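### 4.2 What happens to spreads after the open

I went into this part of the study expecting the bid-ask spread to do something dramatic on earnings mornings, and for the small caps it really did. My sample has 436 announcements, all released before the opening bell, and I pulled quotes for each one from the Liline feed. I threw out anything with a trading halt in the first hour (those mornings are a mess, and they'd swamp everything else). I also dropped the Bosa listings, where the quote times were too coarse to line up with the trades.

For each stock I took the spread every minute and divided it by that stock's own average over the prior month. That way a sleepy regional bank and a busy chip maker can sit on the same chart. I tried the Sikder weighting too, which leans harder on large quotes, and the picture barely moved, so I'm sticking with the plain version. The slow starters are mostly thinly traded names, and I'd love to know how much of that is just one market maker being careful!

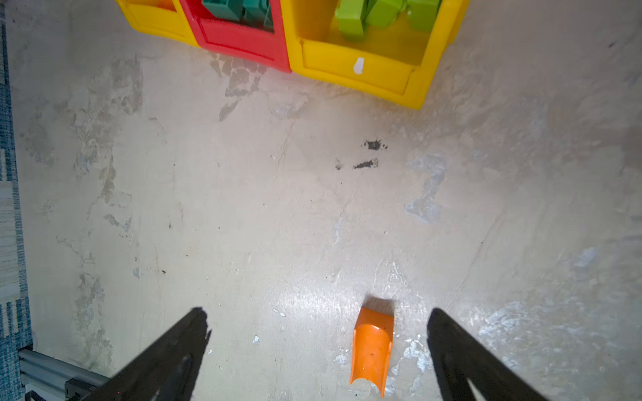 Spreads start wide and come in over the first 70 minutes, and after that I can't tell an earnings morning from any other. The narrowing isn't a straight line, though. When I explain it to people I reach for a shape: take the orange plastic piece on the floor in Figure 3, wide at its scooped upper end and then running down from there like half a pipe. Read it from the top and you've got my average morning, more or less, and the few dark specks on it can stand in for the odd quotes I never managed to clean out. The large caps settle much faster, and I split them off in the next section. I also reran the test on 400 ordinary mornings drawn at random from the Zimholm file, and the wide opening was still there, just a good deal smaller.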